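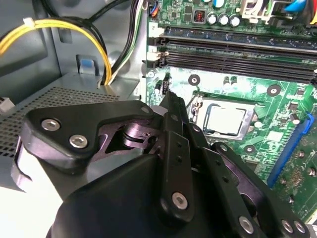
2025-01-26
By the Skavevon bench staff

Pre-Run Inspection Checklist: Desktop Teardown and Refit Cell, With Comments

Use this sheet before the arm is allowed into any open case. Mark each line OK, FIX or N/A. A FIX on lines 1 through 6 means no run.

1. Power cord removed from the case, wait 5 minutes.
OK. The wait was skipped twice in July. Do not skip it.

2. Case secured to the bench mat, open side facing the arm.
OK. The clamp pads are worn and should be replaced before the next batch.

3. Emergency stop tested from both sides of the bench.
OK. The left button is stiff. It works, but it takes a real push.

4. Speed limit set to 40 percent or lower with the side panel off.
OK. Anyone who wants it faster can ask for a review in writing.

5. Gripper bolts checked by hand, including the hex-socket bolts on the upper plate.
OK. Check the ones on the lower links too. A bolt dropped on a motherboard is the most expensive thing that can happen on this bench.

6. Cables clear of the finger path.
FIX, then OK. Sheet-metal edges inside these cases catch wires, and the arm does not feel a snag until it is already pulling. A person ties back the power bundle. We tried letting the arm push cables aside and stopped after it bent a connector.

7. Memory slots empty and latches checked.
OK. The arm can open a latch about half the time. It cannot tell whether the latch is fully open, so a person looks.

8. Exposed processor: lever and retention frame checked by eye.
OK. Nothing metal may rest on the heat spreader. With the cooler off, the fingers work very close to the socket, and the lever is thin. The arm may approach the lever. It may not lift it without a person holding the stop.

9. Expansion cards: seated or removed, and noted on the sheet.
OK. Removing a card is still a hand job. The arm pulls straight along its own axis, and a card has to be eased out with the slot.

10. Static strap on the operator, ground lead on the arm.
OK. The ground lead is short and limits reach on the far side. A longer one is on order from Lernau.

11. Loose screws counted into the tray before and after.
FIX. The tray was 2 short at the end of the last run. Both were under the mat. Line repeated and passed.

General comments

The question we get most from the shop floor is whether this cell can do the work alone yet. For the present the answer is no. It can find the board, line up with a socket and stop where it is told. It does those well and does not get tired. Cables, latches and anything that needs a feel for force still go to a person. Of the steps in a full teardown, we sign off only 3 for the arm without a hand on the stop.

Time is not a reason to use it either. An experienced tech is faster on every model we take in. The case for the arm is repeat work on one model, and we do not get many batches like that — most days the cases are mixed.

The same goes for the people who ask about one at home. If it needs this list to go near a computer, it is not ready for a kitchen drawer.

Next review: after the clamp pads are in and the Fluvis force sensor has been fitted.

Filed under: Shop Safety / Automation

Related
Rawashdeh bench mats: cleaning and replacement
Emergency stop testing, monthly form
What the arm may and may not touch, revised
Static straps: how to check yours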